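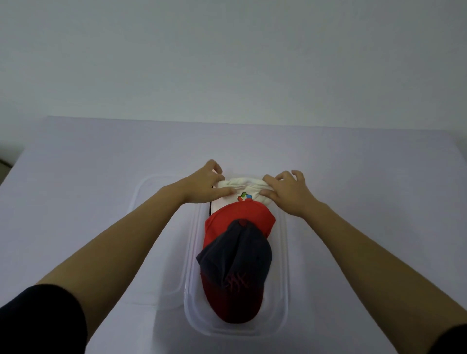
Folded garment and caps in a clear container, packing bench.

Packing and Returns Operator (casual, with view to permanent)
Employer: Plarnodora
Site: Huvel Street warehouse, Unit 2
Reference: 342
Hours: 35 per week, day shift, 7:00 am start

About the position
Plarnodora stores, packs and dispatches apparel and headwear for small clothing labels, sporting clubs and event organisers. The Huvel Street site holds 3000 tubs on static shelving. Each tub carries one customer order or one returned order and is handled at a packing bench before it moves to dispatch or back to stock.

The operator works at a bench for most of the shift. The position reports to the shift supervisor, Cleiton Lopes.

Duties
Fold garments to the size set out in the packing guide and place them in the tub with any logo facing up.
Nest caps crown-up, brims aligned. Do not flatten the front panel or fold the brim.
Unpack returned orders, check each item against the docket and grade it A, B or reject.
Check garments for marks, pulled threads, missing cords and odours. Check caps for sweatband staining and loose embroidery.
Lift garments out by the upper corners. Pulling from the middle distorts the fold and the item then has to be repressed.
Record discrepancies in Gekden, the stock system, before the tub leaves the bench.
Wipe out empty tubs and return them to the rack.
Assist with the stocktake in November. Leave is not approved during the stocktake period.

Essential criteria
Ability to stand for extended periods and carry out repetitive hand work.
Reliable colour recognition – many orders differ by colour only.
Basic computer skills, including use of a handheld scanner.
Current right to work in Australia.

Desirable criteria
Previous work in retail stockrooms, laundry or garment finishing.
Experience with the Aguiar label printer or similar.
Forklift licence (not used at the bench, but useful for cover in the receiving bay).

Conditions
Casual rate with loading, paid fortnightly. Superannuation is paid in addition. Permanent part-time hours may be offered after the first three months, subject to workload. Enclosed shoes are required. Rings and bracelets are to be removed at the bench – they snag knits and embroidery. Lockers, a lunch room and off-street parking are available on site.

Selection process
Shortlisted applicants attend a paid bench trial of two hours. The trial covers folding, cap packing and one returned order with a docket. Accuracy is assessed ahead of speed.

How to apply
Send a résumé and a cover letter of no more than one page to Cleiton Lopes through the Plarnodora careers page, quoting reference 342. State your earliest start date and any regular commitments that affect a 7:00 am start. Applications through labour hire agencies will not be considered.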